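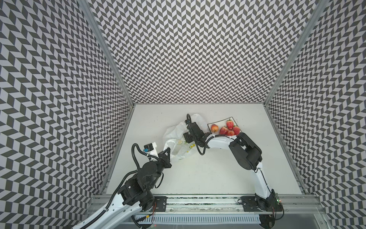

Can a box of cards and a vote counter get a room full of neighbors to argue about compulsory voting without anybody leaving early? Mostly, provided you throw out the timer and read the rules before the guests arrive.

Brerby Public Debate Kit: Should Voting Be Compulsory?
Reviewed Tuesday, May 27, 2008

Brerby sells its debate kits to libraries, civics classes and the sort of discussion group I belong to, which meets in the back room of the Chantharasri restaurant and has strong views on the spring rolls. We had been using the Semamard Citizen Forum set until the binder fell apart. Brerby's kit costs $50, comes in a box the size of a family board game, and claims to handle up to 50 people. I believe the first number.

Inside are the motion cards, two stacks of argument cards (for and against), a moderator's booklet, a sand timer, paper ballots and a plastic gadget with a wheel on each side for keeping the running vote. The ballots come in a pad of 500, so unless your town is unusually fond of democracy you will be handing these down to your children.

The idea is simple enough. Everyone votes when they walk in. Speakers draw argument cards, make their case, take questions from the floor, and then everyone votes again. Whichever side has moved more people wins, even if it is still losing. This is a good rule and it caused our first fight, which was over before the first card had been drawn. A retired gentleman at our table felt strongly that losing was losing. The booklet devotes a single sentence to this matter and then moves on to refreshments.

The argument cards are the best part. Somebody at Brerby did the reading. The "for" stack covers turnout, the habit of voting, the way campaigns ignore people who stay home, and the experience of countries that fine you for skipping. The "against" stack has the right to abstain, the ballot filled in straight down the column by someone who wants to get back to his lunch, and a nice one asking whether a vote you were made to cast tells anyone what you think. The cards give you a starting line and a couple of facts and leave you to do the talking. Semamard's cards gave you a full paragraph, and people read it aloud in the voice of a hostage.

There is also a set marked "Wild Cards," which should stay in the box. One requires the speaker to argue the other side for a minute. One requires the moderator to "invite a moment of reflection." We drew that one just as the food came.

Now for the complaints. The timer is supposed to run three minutes. Ours ran closer to four when turned one way and well under three when turned the other, so the side that spoke second got a shorter democracy. Use a kitchen timer. The vote counter's wheels slip if you set it down with any force, and a moderator trying to restore order tends to set things down with force. By the second round our "against" side had picked up support from people who were not in the building. We went back to pencil and paper.

The moderator's booklet is 18 pages, and a surprising share of them concern seating. Horseshoe seating encourages sharing. Rows encourage deference. Nothing on what to do with the person who asks a question that is really a speech, then a second speech on the topic of the first. Any group that has met more than once has this person. I have occasionally been this person.

As for the crowd size, we had about half the number on the box and it was already a stretch. There are only enough motion cards for a small table, so everyone else has to be told what they are arguing about.

I also looked at the Hateo version, which runs off a CD-ROM and tallies votes on a laptop. It looks very smart. It needs one person to work the laptop all evening, and that person never gets to say a word, so good luck filling the job.

Does it change minds? Our group came in leaning against compulsory voting and went out leaning against it a bit less, so under the rules "for" won. The retired gentleman has asked that his objection be noted. A few people did not fill out the second ballot, and there was a discussion in the parking lot about whether they should have been made to.

Brerby says a kit on term limits is coming in September. I would buy it if they fix the counter. For the current one: good cards, decent rules, bad plastic. If you can find it secondhand with the timer already missing, so much the better.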